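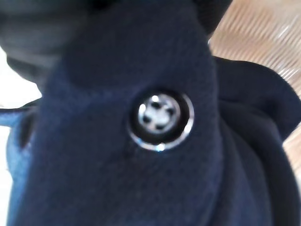

**Storefront Break-in Response Project: progress report, second grant period**

Prepared by Sivaprasad Kurian for the Moradi Fund
March 9, 2024

Dear Azadeh,

You asked for a report that was shorter than the last one and had fewer attachments. I have managed the attachments.

The short version is that the project is working in the ways we said it would, is behind in one way we said it wouldn't be, and has become very well informed about plywood. As before, we help small shops on the Flenance corridor in the first day or so after a burglary: boarding up, police paperwork, insurance calls, and a lock that does what the old lock was supposed to do. We don't investigate anything. Several shop owners have been disappointed to hear this, and one asked Fionnuala for her badge number. She gave him her extension.

## Emergency repairs

The repair fund pays up to $800 per shop for glass, doors and locks. Most claims came in well below that. The ones that didn't were nearly all doors, and in particular the aluminum-framed kind that bends when pried and can't be bent back by anybody, though Kianoush Talebi has now watched three different landlords try.

Our agreement with the glass company has held up. They answer the phone at night, they send us the bill, and they have stopped asking whether the shop owner can "just come down and sign something" at four in the morning. The old arrangement needed the owner's signature, the landlord's signature and a fax. I would like to thank whoever at your office suggested we rewrite it, and if it was you, I'd like it on record that I resisted for two months and was wrong.

We also replaced the door hardware at Rurus, the bakery that was broken into twice last year. The first time, the burglar took the cash drawer. The second time he took the new cash drawer, which was empty, and a tray of rolls. The owner now leaves the drawer open in the window with a light on it. This was the crime prevention officer's advice and it cost nothing, and I am trying not to dwell on what that says about the rest of the budget.

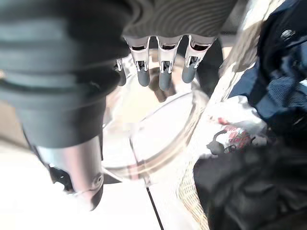

## Working with the precinct

Report copies are coming faster. An owner who needed one for an insurance claim used to wait weeks and then be told to request it on a different form. The precinct now sends us a copy directly when the owner has signed our release, and the release is a single page in five languages. Niloufar Ranjbar did the Farsi version herself and corrected the English one while she was at it.

The part that is behind is the callback program. We promised that every shop would hear from a detective, or at least from a person who had recently spoken to a detective, within ten days. That depends on the precinct having a property crimes desk with people sitting at it. For a good part of this period the desk was there. Staffing is supposed to improve in April. We have been told this by two separate people, who had clearly been told it by each other.

In the meantime Fionnuala Mac Giolla makes the calls. She tells owners what we know, and in many cases that is nothing, and she tells them so. I worried this would annoy people. It annoys them far less than silence did, judging by how many of them call her back to chat.

## Case tracking

We moved our case notes into Prosa over the winter. The old spreadsheet had a column labeled "status" and another labeled "real status," and I think we can all agree it was time.

The switch took longer than planned. Some older cases came across without their addresses, and Kianoush spent many afternoons matching them up from receipts and memory. He would like the funder to know that he found every one. He would also like the funder to know that he is taking a week off.

What the new system gives us is a reminder when a case has gone quiet. It gives us this reminder with a small chime. We are looking for the setting.
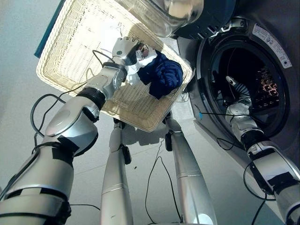

The other benefit is that we can now see which shops have had a repair but never got as far as the insurance claim. There were more of those than I expected. Some owners thought that a claim would raise their premium, some thought our grant meant they weren't allowed to file, and a few had been carrying a policy that doesn't cover burglary at all and learned of it from us, over coffee, on what was already a bad morning. We've added a policy check to the first visit.

## Money

Spending is close to plan. Three lines are worth your attention:

- **Translation** is under by $300, thanks to Niloufar, who declines to be paid for it and also declines to discuss it.
- **Overnight call-outs** are over by roughly $2,000. Burglars keep the hours they keep. We can cover this from the training line if you approve the move.
- **Training** is under because the precinct's half of the joint session was postponed.

No change to salaries. No equipment purchases other than a label printer, which we needed, and a second label printer, which we needed after the first one.

## What we need from you

A yes or no on moving the training money, preferably before the next call-out invoice arrives. A new date for the joint session, which Fionnuala will propose to your office directly. And if the fund still has a contact at the city permits desk, we'd be grateful for the name, as two shops are waiting on approval for security gates and one has been waiting since before we existed.

Sivaprasad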